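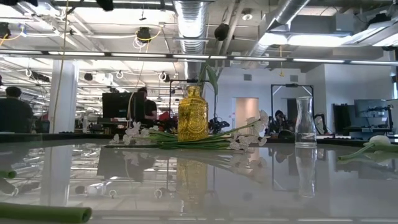

Why is the tap water in Wekuddale harder on one side of town than the other?

The two sides get their water from different places. The east side is supplied from the Ernano wells, which go down into limestone, and the west side is supplied from the Filach reservoir, which collects rain and stream water.

Water Hardness in Wekuddale
Recep Ekinci
Handed in 8/10/18

Introduction

Wekuddale has 4000 residents. Many people on the east side complain that their kettles get a white crust and that soap doesn't lather well. My aunt lives near Oral Street on the east side and cleans her kettle with vinegar every month. We live on the west side and hardly ever have to. I wanted to find out how big the difference is.

Hard water has a lot of calcium and magnesium in it. These get into the water when it passes through certain kinds of rock. When the water is heated, some of the calcium comes out as calcium carbonate, and this makes the crust. Hard water is safe to drink.

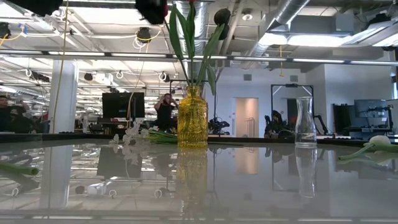 Method

I collected 15 samples of cold tap water from homes in September. Before filling each bottle I let the tap run for two minutes. I used plastic bottles that had been rinsed with distilled water, and wrote the street name on each one.

I did a soap test on every sample. I put 90 ml of water in a jar with a lid, added liquid soap one drop at a time, and shook the jar after each drop. I stopped when the foam stayed on top. More drops means harder water. I did each test twice and used the average. If the two results were far apart I did it a third time.

Results

Every east side sample needed more soap than every west side sample. The hardest water came from the top of Oral Street, and the softest came from the houses closest to the reservoir.

The samples from the streets by the bridge were in between. I asked at the water office and they told me that both supplies are connected there, and that the mix changes with demand. The foam from these samples was also thinner and broke up faster,

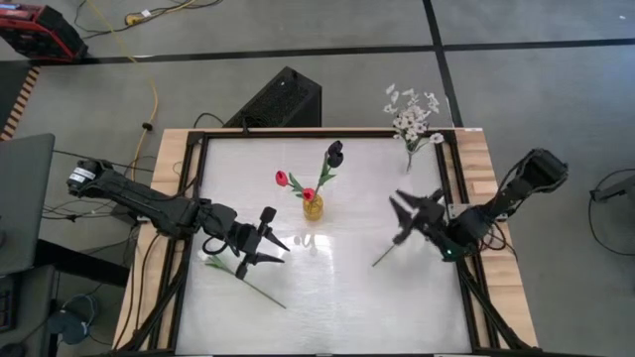
so it was harder to decide when to stop adding drops. I repeated all of the bridge samples for this reason and the averages stayed in the middle.

Problems

The dropper didn't always give drops of the same size. Two people helped me shake the jars on the first afternoon and they may have shaken harder than I did. One home had a water softener that I didn't know about, so I threw out that sample and collected another from next door.

Next Steps

I would like to repeat the test in spring, when the reservoir is full of snowmelt, and use test strips along with the soap. I would also like to get water straight from the Ernano wells before it goes into the pipes.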